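Desk Lighting and Storage: Project Report
Corrado Mancuso, Róisín Lynch
June 29, 2018

1. Setup
The desk layout covers a lamp with outlets in its base and a set of reference books. The work surface is light green with a grid of thin white lines.

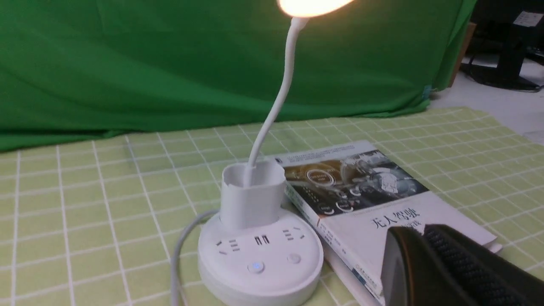
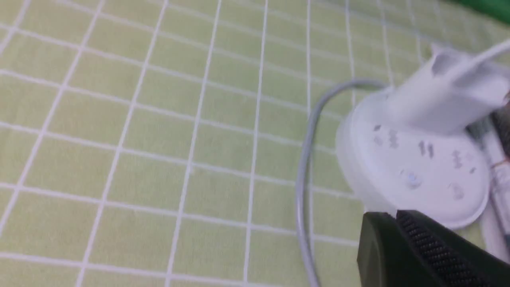
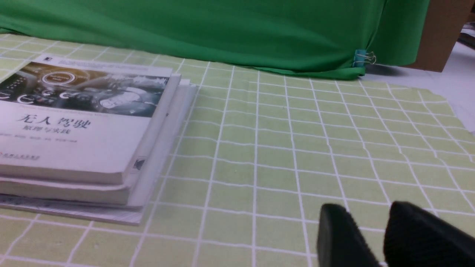
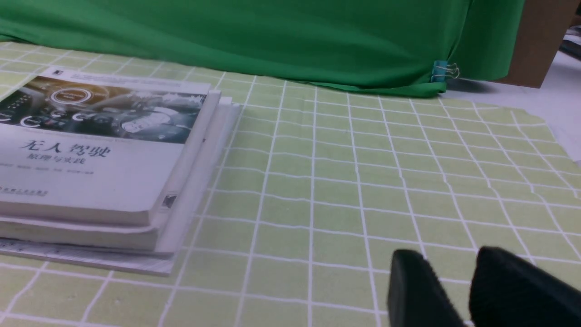 2. Method
Each layout was used for 10 study sessions of 120 minutes. We logged glare on the page, reach to the outlets, and the desk area left for writing. Books were kept flat throughout.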